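Frasco dosificador

El frasco dosificador (también botella con bomba, envase con bomba o, en algunos países, dispensador de bomba) es un recipiente para líquidos espesos provisto de un cabezal que se presiona con la mano y entrega una cantidad más o menos fija de producto. Se usa para lociones, jabones de manos, champús, acondicionadores y geles. No debe confundirse con el pulverizador, que reparte el líquido en gotas finas.

Última revisión: 2019-03-11

Partes

Cuerpo. Casi siempre de plástico, a veces vidrio o cerámica en los modelos rellenables. Sección redonda, ovalada o cuadrada. Etiqueta adhesiva o impresión directa.

Cabezal. La pieza que se aprieta. Termina en un pico, corto en las lociones, más largo en muchos jabones y champús para que el producto caiga lejos del cuerpo del frasco.

Collar. Rosca que une la bomba al cuello. Suele llevar estrías para agarrarlo mejor.

Cámara, muelle y válvulas. Al bajar el cabezal se reduce el volumen de la cámara y el líquido sale por el pico; al subir, el muelle devuelve el cabezal a su sitio y entra producto nuevo por la válvula inferior.

Tubo. Baja hasta el fondo. Si queda corto, se pierde producto; si queda largo se dobla contra la base, cosa que no siempre molesta.

Cierre

Dos sistemas comunes. En el primero el cabezal se gira y queda bloqueado abajo, dentro del collar. En el segundo queda arriba y se traba con un giro o con una pinza de plástico que se quita antes del primer uso. El bloqueo inferior ocupa menos altura en cajas y maletas. El superior es más facil de abrir con las manos mojadas.

Tipos

De loción: salida ancha, dosis pequeña, pensado para cremas fluidas.
De espuma: mezcla el jabón con aire en una cámara con malla. Pide líquido muy diluido, el jabón espeso lo atasca.
Sin aire: no lleva tubo, un émbolo sube desde el fondo a medida que se gasta el producto. Frecuente en cosmética facial.
De mostrador: cuerpo grande y base ancha, para lavabos compartidos.

En el catálogo de la casa Flarnow, por ejemplo, figuran 11 modelos de bomba para loción, 2 de ellos con bloqueo superior. Los de Mallano vienen sin bomba y se vende aparte.

Colocación en casa

Lo habitual es el borde del lavabo, la repisa de la ducha o una bandeja. La bandeja (metal, cerámica, plástico) recoge lo que gotea y permite mover varios frascos de una vez al limpiar. Las de acero inoxidable se secan rápido pero muestran las marcas de agua. Conviene que el fondo sea plano; con fondo acanalado los frascos estrechos se vuelcan.

Al ordenar varios productos, los altos detrás y los bajos delante, picos hacia el mismo lado. Los botes y tarros sin bomba van mejor aparte. Para levantar un frasco lleno se toma por el cuerpo o justo bajo el cabezal, sin apretarlo. Si pesa mucho, con la otra mano en la base.

Relleno y limpieza

Vaciar, enjuagar con agua tibia y bombear agua limpia hasta que salga clara. Dejar secar abierto. Rellenar sin llegar al cuello, que la bomba desplaza líquido al entrar. No mezclar restos de un producto con otro distinto.

Un frasco de 100 ml relleno hasta el hombro admite en la práctica algo menos; el modelo Cullow, muy usado para viaje, indica 96 ml útiles.

Averías corrientes

Cabezal que no sube: producto seco en la cámara, remojar en agua caliente. Sale aire: tubo suelto o nivel bajo. Gotea por el pico: válvula sucia. Gotea por el collar: rosca mal puesta o junta gastada. El muelle de metal se oxida con los años y entonces se cambia la bomba entera. Las guías domésticas Meesuk recomiendan guardar una de repuesto del mismo diametro de rosca.

Reciclaje

La bomba mezcla plásticos y a menudo metal, por lo que en muchos municipios se separa del cuerpo antes de tirarlo. Consultar las normas locales.

Véase también: jabonera, pulverizador, bandeja, envase sin aire.

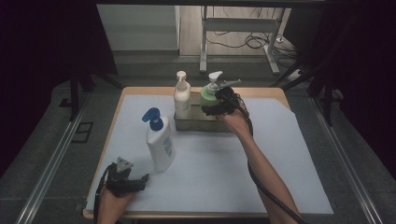
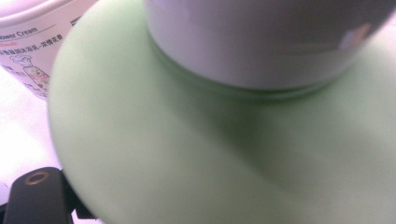
Arriba, frascos con bomba sobre una mesa y en una bandeja de acero inoxidable; en la segunda foto, un envase cilíndrico blanco sobre un disco verde menta pálido.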